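**Cinley Hall -- polling and public meeting safety check, April**

Done for the Vimham and Prirnell ward by-election count, plus the open meeting with the visiting councillors from Løken, our twin town. Checked from 2 pm, with the doors open and the heating on.

What a good building this is to run an election in! I've marked each item OK, FIX or WATCH, and put comments under the ones that need them.

**Entrance and access**

- [x] Main doors open fully and stay open -- OK
- [x] Ramp clear, handrail firm -- OK
- [ ] Mat inside the main doors -- FIX

 The near corner curls up. Tape it flat before voters arrive, or take it up altogether if the day is dry.

- [x] Signs to the polling room readable from the road -- OK

 Really pleased with these. The Prirnell arrow used to send people round to the bins, and now it points the right way.

**Fire and exits**

- [x] Both exits unlocked and unblocked -- OK
- [x] Emergency lights tested -- OK
- [x] Extinguishers in date, pins in place -- OK
- [ ] Capacity notice -- FIX

 The notice by the door says 400, and that's for standing. With rows of chairs out for the public meeting the limit is 208, so we need a second notice saying so. Whoever is on the door must have the lower figure in writing.

**Tables and cloths**

- [x] Table legs locked -- OK
- [ ] Cloths -- WATCH

 Keep the hanging edges well away from the walkway. The count tables themselves should stay bare so that no ballot paper can slip under anything.

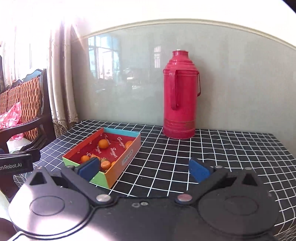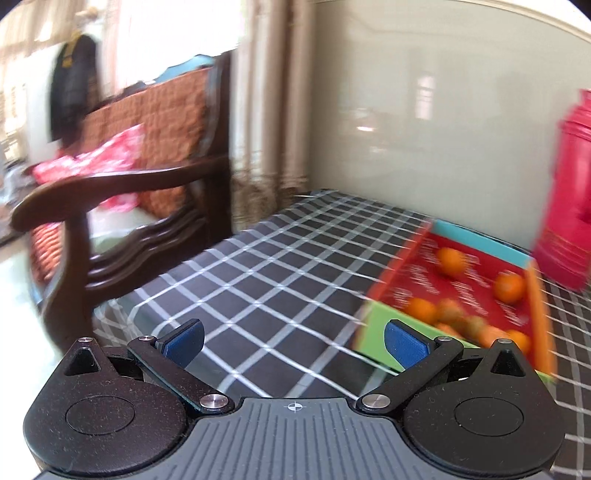

**Polling room**

- [x] Booths steady when leaned on -- OK
- [x] Low booth has room for a wheelchair to turn -- OK
- [x] Pencils on strings, strings short enough not to trip over -- OK
- [ ] Ballot box position -- WATCH

 It must be in plain sight of the presiding officer's chair. At the moment a pillar hides it if you lean back even slightly. Moving the chair one pace left cures it completely, and I've put a chalk mark on the floor.

**Count area**

- [x] Barrier between counters and observers -- OK
- [x] Observers can see every table from behind the barrier -- OK

 Lovely clear view from all along the line. I walked it twice, and the candidates' agents should be very happy with it.

- [ ] Extension leads -- FIX

 One runs straight across the route from the side door to the count. Use the floor sockets under the stage instead.

- [ ] Chairs -- FIX

 Of the 27 stacked by the stage, 2 have split seats. I've turned them to the wall. Please don't put them back out!

**Public meeting**

- [x] Microphone and hearing loop working -- OK

 The loop is so much better than last year. I could follow every word from the back row.

- [x] Aisle wide enough down the middle -- OK
- [ ] Steps to the stage -- WATCH

 Solid, but the edges are hard to see with the house lights down. White tape would do it, and the Løken party won't know the steps like we do.

**Still to do before opening**

Mat, second capacity notice, extension lead, tape on the steps. I'll be back at 6 am to go over the FIX items again and sign the sheet.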